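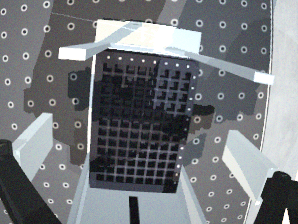

Teaching an arm by remote control is mostly a matter of going slower than your pride would like. Rest your elbows, keep the tea out of reach and practise the approach before you practise the grab. From the wrist view you get a finger plate on either side and plenty of shadow, so learn which dark patch is floor and which is the thing you're after.

Home | Kitchen | Workshop | Robots | Odds & Ends

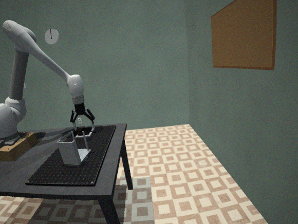
Save the first go of the day for nothing in particular. Mine are always dreadful, and the arm will copy dreadful faithfully. Start each run with the fingers open and the wrist well up – a couple of upright posts on the board are quite enough to catch a careless swing.
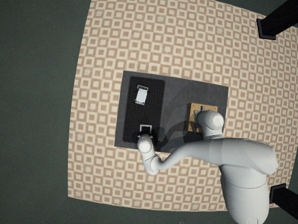

How many goes should I record before I let it try alone?

Aim for 50 clean ones. I stopped at 22 once, out of boredom, and got a very confident idiot. 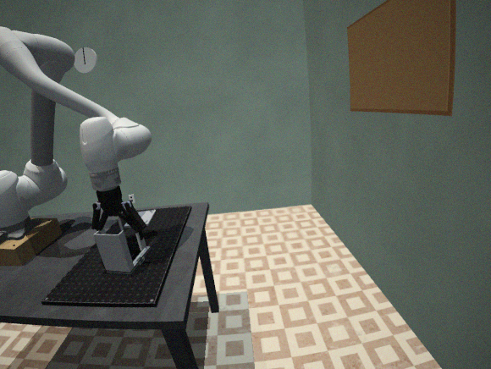

Page last changed: July, a Wednesday

For anything with thin walls, put one finger either side of the rim and close gently. Bin any run where you sneezed. Keep the pauses short too, or it will learn to dither – mine had picked up the habit by run 46.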